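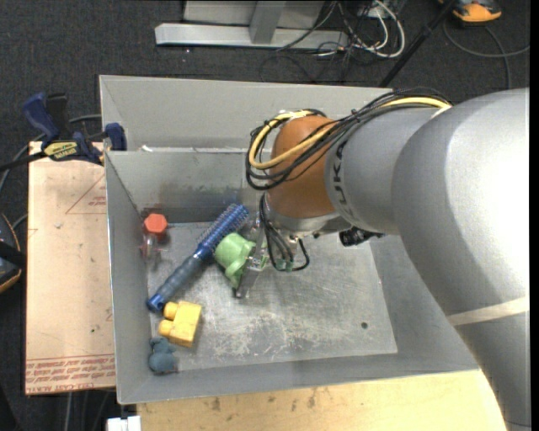 Week 6 – Grasp planning in a bin, or: why your score function lies to you

Last time we finished with a planner that could pick one object off a flat, clean surface, and a few of you asked me what was left to do. Well, walls! A bin has four of them, and the hand has to get down between them without scraping its knuckles. Today is all about that, and about what to do when two toys are lying right up against each other and the depth map thinks they're one big lumpy thing.

Let's start with the loop, the way it's laid out in the starter code (the package is called kallio, same as before, so don't reinstall it):

1. Grab a depth image and subtract the empty-bin background.
2. Sample 800 grasp candidates.
3. Throw out any candidate where the fingers or the wrist would hit a wall.
4. Score what's left.
5. Plan an arm path to the best one. If there's no path, take the next.
6. Close, lift, and check the finger gap.

Step 3 is where most of your run time goes, and I'd like you to look at it before you touch anything else. The starter version checks every candidate against the full arm mesh, cables and all, and it's painfully slow. Theophilus Quartey (he wrote the first version of Tavudska, our collision checker) suggests a cheap pass with just the fingers as two thin boxes, and then the full check only on whatever survives. Do that first. It's a short change and you'll thank him.

A word about cables. The mesh file doesn't know about them. A real wrist has cable loops that stick out well past the joint, and they move when the joint turns, so we wrap the whole wrist in a fat capsule and treat that as solid. Yes, it costs you some good grasps near the walls. I've tried shrinking the capsule and I got a snagged cable and a long afternoon, so please leave it alone.

Now scoring. The default score likes big, smooth, parallel surfaces, and that makes it fall in love with anything shaped like a cup. Fine, except that a tilted cup gives you a lovely score on the outside of the curve, where the fingers just slide off. Hairbrushes are the opposite – the bristles come back as noise in the depth image, the score drops to nothing, and the planner ignores a perfectly good handle. Try smoothing the depth before you compute normals, and tell me what it does to small flat pieces (it isn't kind to them).

For touching objects we'll use the push move. If the top 9 candidates all overlap two segments, don't grasp. Pick a push direction that has free floor behind it, nudge, and take a new depth image. Irena Zieliński will go through segmentation properly in her lecture, so for now just use the labels Brellora gives you and don't argue with them.

For the lab

Work in groups of 2. Run everything in the Zoltard simulator until your collision pass is clean, then sign up for arm time.

Hand in your modified filter, a plot of run time before and after, and a paragraph on one grasp that scored well and failed. Pick a weird one, I like reading those. Keep the log files too, we need them for the path planning homework.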